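Robotics club talk, parents' and sponsors' evening
Speaker notes (Oi-ling). Aim for 20 minutes, then questions

Opening
Hi everyone, thanks for coming out. I'm Oi-ling Fung, I look after the laundry team. Say hi to Kwok-wai Ko at the back, he's driving the slides. Ask who did a load of washing this week. Ask who enjoyed it!

Why laundry
We had a whiteboard full of ideas in April and most of them were soccer. Laundry won because everybody's got an opinion on it, and because cloth is horrible to program for. A box stays a box. A jumper is a different shape every time you let go of it.

How we split the work
Three groups, all named by the Year 9s, so don't blame me. Hesel does vision, Vaher does arms and grip, Saker does the boring glue code that I secretly love. (Pause here, Saker kids will cheer.)

What we measured
We logged 141 attempts over the term. A run counts if the basket gets to the machine and stays level. Our first 28 were pretty rough — mention the sock incident if the room's warm, skip it if we're running late. Explain that two arms on one basket have to agree with each other the whole way, and if one gets ahead the whole thing tips.

Basket at the machine
Kwok-wai, next slide please. Colours were Hesel's idea: black, navy and red, so we could tell the pieces apart on camera. Point out that each gripper has its own near corner, and the washer door's already open. Let people look for a bit before talking again.

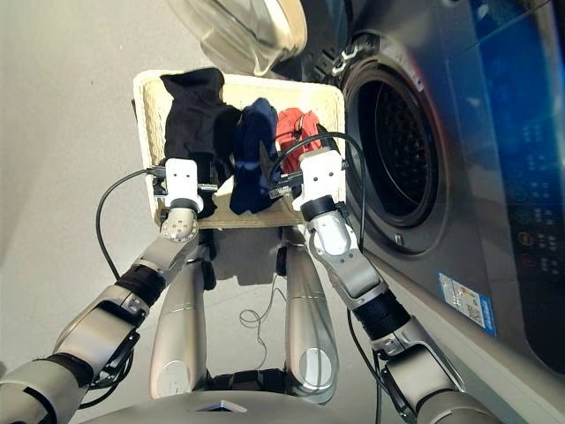
What's next
Getting clothes out of the basket and into the drum, one at a time. We need $400 for spare gripper parts, so there's a tin by the door. Finish with thanks to the parents who drove us everywhere, then questions — Kwok-wai takes anything on wiring.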